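Chapter 4
Making Prints at Home: Your First Linocut

I pulled my first linocut on the floor of a rented room in Callow, with a butter knife for a palette tool and no clue which way the letters should face. Every word came out backward. I still have that print (it's hanging over my desk) and I still love it!

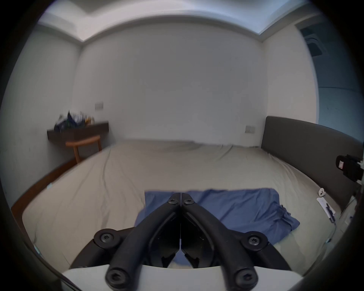 So we're starting small. You need a block, 2 gouges, a tube of black ink and a roller. That's it. The Seol starter blocks are soft and easy to cut, and I used them all through the class I taught in Kitness one April, when 18 people squeezed into a room with four tables.

Draw on your block in pencil first, then go over it in marker, so you can see what you've already carved away.
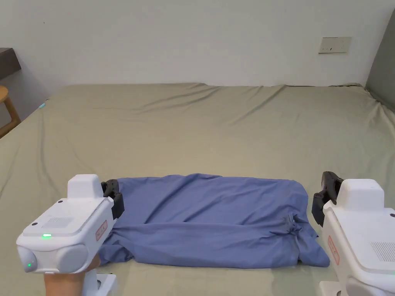

Cut away from your hand, always, and keep your strokes shallow. Beginners dig way too deep – I sure did – and then the ink pools or the block tears. You can always go back and take off a bit more.

Ink comes next, and you'll want less than you think. Roll it thin until it hisses at you.
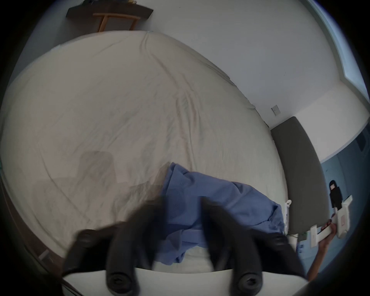
One student wrote to me that the hiss never came for her until she switched from a cookie sheet to a piece of glass, and after that she printed 25 cards in a single evening. So if your ink stays gloopy, try glass before you give up on the tube.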